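News from the Bench: Getting the Plate Arm Back on Its Feet

Those of you who wandered past the back room at Druranness in January will have noticed that the plate arm was sitting very still with its covers off, and a good many of you stopped to ask after it. Thank you for that! It has been a long few weeks, and I promised a proper account for the newsletter, so get yourself a coffee and bear with me.

The trouble started in the fingers. The arm had been picking up square plates happily enough for most of the winter, and then it began letting one corner sag on the way over to the tray. We blamed the plates first (they are glossy, and we had just changed dish soap), then the program, and finally did what we should have done on the first morning, which was to take the gripper off and look at it. The pads had worn to a polish on one side only. Our logbook had the arm at 3,000 picks on that set, and the note taped inside the cabinet door, in my own handwriting, says to check them well before that.

New pads came from Sorrentino, who were very kind about a small order. Fitting them is an easy job if you have patience and a short hex key. You park the arm, switch off at the wall, back out the screws evenly, and clean the old glue off the finger before the new pad goes anywhere near it. I skipped the cleaning on the first finger and had to do the whole thing over, so please learn from me on that one.

While we had everything apart we had a good look at the cable that runs to the gripper. It had been tied in so tightly that it pulled every time the wrist turned all the way over. We let out 115 millimeters of slack and moved the tie farther back along the arm. You do want a bit of a drape there, enough for the wrist to do its turning, but it should never hang so low that it can hook on the rim of the bin.

Then came the part that took the longest, teaching the positions again. New pads are thicker than old ones, so every grip point was a hair off, and the tilt for the plates had to be found from scratch. We used the grid on the table to put the bin and the spoon caddy back in their places, counting squares from the corner, and I would urge anybody setting up a table like ours to use a gridded top. The old cell had plain white and we were forever nudging things by eye and arguing over it.

The Jarby controller gave us one fright when it came up with none of its saved points, but they were on the backup stick after all, under an older name. I have since put the stick in a labeled envelope in the top drawer. Please put it back there if you borrow it!

After all that we ran the cell at half speed for an afternoon with somebody's hand near the stop button, and then began bringing it up. We stopped at 184 plates for the day, with 2 drops, both of them from the bottom of a stack, where the fingers come in a little low. I would like to see that sorted before we call the job finished, and I have a thought about raising the grip point for the last couple of plates.

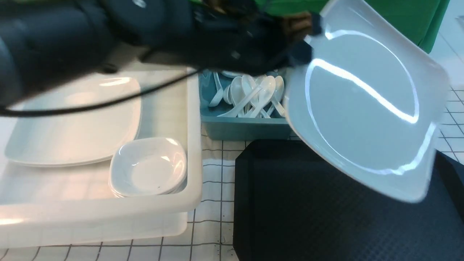
The gripper holding a square plate at a steep tilt, with the bin and spoon caddy alongside.

A few housekeeping things for whoever is on next. Wipe the table down before you start, crumbs and all, and run a cloth around the inside of the bin while you are there. Look at the pads when you open up and write what you see in the log, even if it is only "fine." The spare set is on the Vavenus shelf, behind the cable ties. Spoons come after plates on the work list, and the teaching for those has yet to be redone, so leave that program alone for now, please.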